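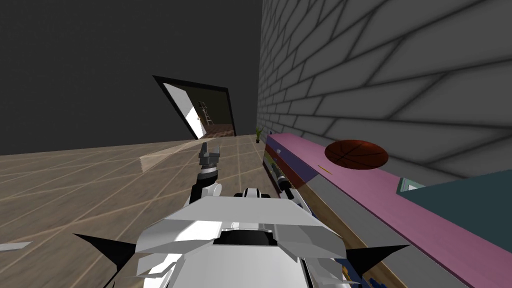 Tosden Upper Body Kit: Two-Arm Build for Home and Shared Workshops

Tosden is a two-arm robot upper body sold as a parts kit with a matching simulation model. The kit contains the torso shell, two arms, two parallel grippers, a head mount and the control board. The mobile base is not included. Most builders fit the torso to a base they already own, or bolt it to a fixed post while the arms are being set up.

The model is supplied so that joint limits, arm mounting and head view can be worked out before any hardware is powered. The room in the current release has a wooden floor, a long counter with a pink top, and a few loose items on the counter for reach tests, including a basketball, a pencil and a teal-green box. Colors are flat and strong on purpose. They make it easier to tell which surface an arm is close to when the head is tilted.

What is in the kit

Torso shell, white and light gray panels
Left arm and right arm, with dark joint covers
Two parallel grippers with spare finger pads
Head mount with pan and tilt
Control board, fused power lead, emergency stop with 4 m cable
Fastener bag 518 (all shell and shoulder screws)
Simulation model with room file

Not included: base or post, power supply, head camera, host computer.

Side fins

The two black fins bolt to the torso shell, one per side. They show up low in the head view and give a fixed reference for left and right at any head angle. They carry no load. Do not lift the torso by the fins. Builders working in a narrow space can leave them off, but the collision shapes in the model should then be edited to match. The shape names are fin_l and fin_r.

Head view and tilt

The head mount is not leveled in software. If the neck is rolled, the view is rolled, and the horizon will run diagonally across the screen. This is normal with the default driver. A leveling option was tested by Marlina Wattimena for the February release and left out, as it hid real mounting errors during setup. To check the mount, set all neck joints to zero and compare a door frame or wall corner with the edge of the view.

Arm setup in simulation

1. Load the room file with both arms at the home pose.
2. Raise the left arm until the gripper is clear of all furniture. Hold it there.
3. Bring the right arm forward along the near edge of the counter at low speed.
4. Stop with the gripper beside the front panels, below the level of the counter top. Read the clearance value from the contact log.
5. Repeat with the arms swapped. The two clearance values should agree. If they do not, check the shoulder offsets in the model before changing anything on the hardware.

Step 4 is where most model errors appear. A wrong elbow offset is hard to see with the arm in open space and easy to see with the gripper next to a flat panel.

Working on the real arms

Keep the speed limit at 60 percent for the first week of use. Torque the shoulder screws in a cross pattern, then recheck them after the first full day of motion. Gripper finger pads wear and should be replaced after about 2000 closings. The pads are held by one screw each and can be changed with the arm parked.

In a shared workshop, mount the emergency stop where a second person can reach it. The bracket drawing by Niall Gunn fits a standard bench leg and is part of the download.

Compatibility

The control board accepts Samine and Grastell bases through the side connector. Ghanem bases need the adapter lead, sold separately. The adapter does not pass the emergency stop signal, so a separate stop must be wired on the base. Older Ghanem units with a round connector are not supported.

Known issues in this release

Loose objects on the counter may creep if the physics step is set too long. Use the default step.
The contact log does not record contacts between the two arms.
The left gripper opens fully at startup. Keep hands away on hardware.

Orders and support

Kits are packed on Tuesday. Parts questions go to Carola Wunderlich, model and driver questions to Kartini Hartono. Include the board serial number and the contact log with any arm problem.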